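About Us

By Simone Guimarães
November

Nelus is a shared workshop with a robot in it. If you came looking for a startup, we aren't one. We have no investors and nothing for sale, and we'd be wary of anyone in our position who told you otherwise. What we have is a rented room, 15 members who pay monthly dues, and a two-armed, two-legged build that we have been putting together in the evenings for longer than we planned.

The room belonged to a sign shop called Figueiredo before us. We kept the name on the mailbox for a year out of laziness and people still write to it. We're open to members every evening after six and to everybody else on Sunday afternoons, when you can come in, look, and ask rude questions. The rude ones have been more useful than the polite ones so far.

What we are working on

The build is called Hostia. At the moment the job is fruit. We want two five-fingered hands to get hold of an object with an awkward surface, lift it, and put it on a plate without somebody standing by to save it. Most demonstrations of this kind use a foam block or a plastic cup, and I've never understood what a foam block is supposed to tell you. A pineapple has leaves at one end, a rind that gives your fingers something to catch on in some places and very little in others, and its weight sits where you don't expect it.

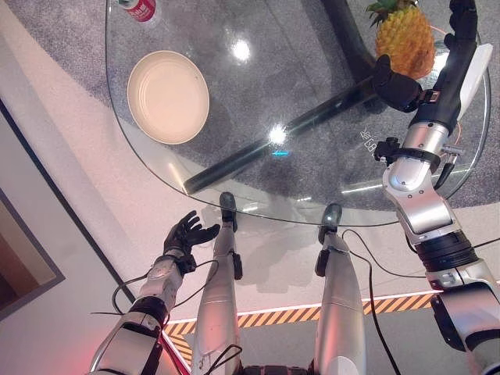
Hostia is a nice name, but a glass table is asking for trouble, and any kid of four can pick up a pineapple, so what have you proved? That was the gist of a note left in our comment box, unsigned, and it got pinned to the board. It's a fair point. We haven't proved much. The glass is a nuisance for depth sensing and it punishes a heavy hand, and both of those are things a kitchen will do to a machine too. If a robot only works on a matte gray bench under perfect lights, I'd like the people selling it to say so on the box.

We keep a log, which we call Indeck (a typo for "index" that stuck). Every attempt goes in, including the ones that failed before the hand got near anything. As of this month it has 737 entries. Of those, 172 are marked as a clean lift and place, with no hand on the stop button and no second try. I'd ask you to read that number before you read anything else on this page. Some 79 more are marked "arguable," and we have argued about them. I would throw out most of them. Other members would not.

How we work

Cables are the boring part and they take up most of our time. Every joint wants power and a signal, everything you add on the wrist has to get its wire back down the arm somehow, and any slack you leave for movement becomes slack that can snag.

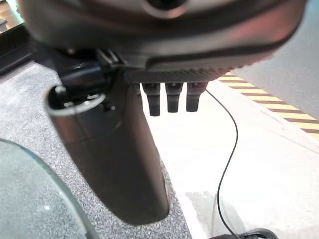 So the rule is that whoever adds a part also routes its cable, and moves the arm slowly through its whole reach before anyone runs it at speed. Two people have to be in the room when the motors are live. One of them does nothing except watch, with the stop button in reach. It's dull duty and it rotates. New members start there and most find out within a week whether they like this hobby.

We write down what broke, too. The list is longer than the list of what we built – ask to see it on a visit.

What we don't claim

Hostia doesn't understand what a pineapple is. It doesn't "learn like a child," a phrase that one visitor offered us and that we declined to put on the door. It won't be doing anyone's dishes. When a good evening comes along we try to repeat it the next evening with the lights changed or the plate moved, and quite often the good evening turns out to have been luck. 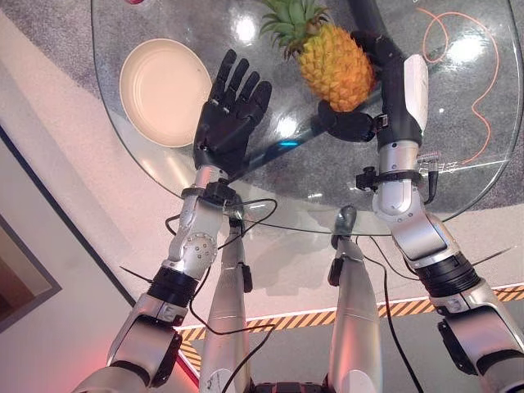 Both hands at the table, pineapple and plate on the glass.

Joining

You don't need an engineering background. You need to be able to crimp a connector, or be willing to ruin a few while you learn, and you need to be all right with a project that may not finish. Dues cover rent, power and replacement parts. Tools are shared and go back where they came from.

Come on a Sunday first. Watch a few attempts, read some of Indeck, and decide after that. If you think our numbers are too generous, say so and we'll show you the entries.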